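The bench top, part two

The dark top has been in place since January and I have stopped wanting to change it, so these are the notes I promised after the first part.

Glare was the main complaint with the old top, a white laminate offcut. Small black screws showed up well on it, but everything else was tiring to look at after an hour. I tried three sample boards under the same lamp at 300 mm and at full height. The satin black from Atdale threw back a bright patch at the lower setting. The matt did not, although it marks more easily and wants wiping with a barely damp cloth. I went with the matt, two coats, 12 hours between them.

Bare metal is a separate problem. A matt surface does nothing for a shiny strip or a polished edge at working height, and moving the lamp only moves the highlight along. I have put up with it. Black tape is the usual answer, but the adhesive creeps when the room warms up and then collects fluff.
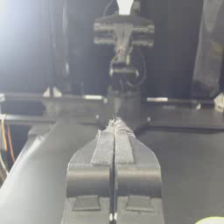

Cables took longer than the painting. My rule now is that a thin cable gets a generous loop and one fixing at each end, with nothing pulled tight in between. The old arrangement used ties every few centimetres and I had to cut most of them whenever something needed shifting. I replaced them with reusable straps from Jarkska, which hold well on bundles and badly on a single thin lead. For single leads I use a short piece of sleeve under the strap.

Dark cable on a dark top is hard to find. I put a band of pale tape near each plug, and a number on the band.

Felt and rubbery padding both shed. The bits gather wherever two surfaces meet, and on black they show as grey specks. A soft brush shifts most of them. Frayed edges I trim with small scissors, since pulling a loose fibre usually brings its neighbours along.

Still to do: the back edge, which needs another coat, and a second lamp on the left.

Related posts
The bench top, part one
Vellis lamp arm, one year on
Sorting the screw drawers

Shares 202 | Comments 12

Contact | © Kovačević Bench Notes | Back to top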